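About Wesix

Wesix records manipulation data for two-arm robots. An operator drives both arms by remote control, and each run is stored with its joint positions and camera streams. Our task list has 151 entries, mostly handling of bags, clothing and sports gear.

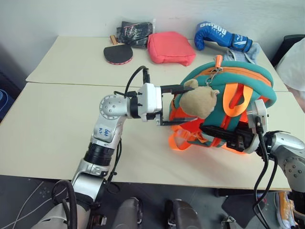
Soft items take the most operator time. Straps and clips are recorded as separate tasks, with 4 operators per shift. Eirini Nikolaidis runs operator training. Site visits are on Thursday, by appointment.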